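Pouring, week two

The reaching and stacking sets are done, so since last Tuesday it has been pouring. I told Nikola Duda I would write up how it goes, mostly so that he stops asking me by phone, and partly because my notes from the stacking set were so thin that I had to redo half the labels.

One episode works like this. The arms start in the home pose, I press the pedal, and I drive them by hand through the two leader arms until the pour is done and the bottle is standing up again. Then I press the pedal a second time and type a one-line description. A clean episode takes me 18 seconds. A bad one takes longer, and I keep some of the bad ones if I recovered from the mistake without stopping. Elfriede Haslinger, who trains the policy, wants those. She says the Irkach model from last year had only ever seen perfect demonstrations and froze the first time a grasp slipped.

We're at 1,307 episodes on Gultusura, which is what the whole dataset is called (don't ask me, I wasn't at that meeting). Pouring is still a small part of it. I do them in blocks of 20 and move the cup between episodes. After each block I wipe the table and refill the bottle from the jug.

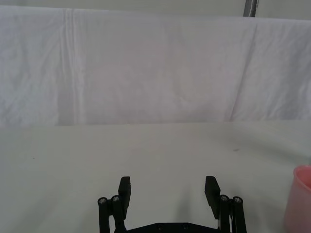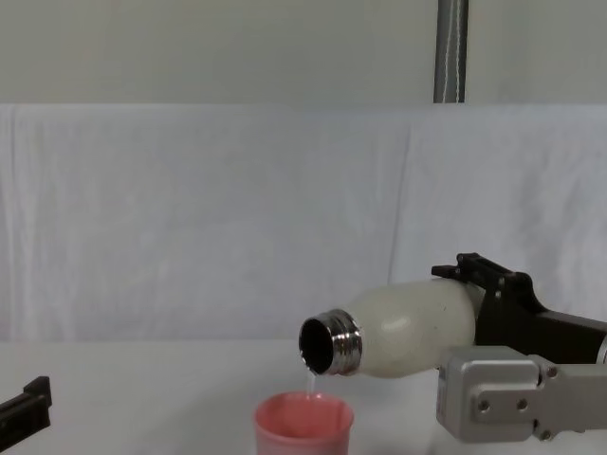
The pink cup from the gripper camera, and a pour from the chest camera.

I've come to depend on the wrist view for checking grasps afterward. The chest view is better for the stream of liquid, and I go through it at half speed when I'm deciding where the pour begins. We settled on the first frame where liquid leaves the neck. Before that we used the moment the bottle started to tilt, but two of us labeling the same clip could end up far apart, and Elfriede noticed it in the loss before either of us did.

The steel neck gave some trouble on the first day. It throws highlights, and the old segmentation script from Fadbridge kept deciding that the highlights were a separate object. I turned the left lamp toward the wall and that fixed most of it. The rest I correct by hand.

Tilting is the hard part to drive. The leader arm has a little slack in the last joint, so you turn and get nothing, and then you get more than you wanted. I go in slowly and stop just short, then creep. Whether the policy should learn my creeping is a fair question. Elfriede thinks it will average out once Nikola has recorded his share - he pours much faster than I do, and spills more.

Still to do before the end of September: 3 more blocks with the cup farther back, one with the arms swapped, and the export to the Sowa format. The export script fails on any episode where I forgot to type the description, and there are a few of those in the first block. I'll go through them tomorrow morning.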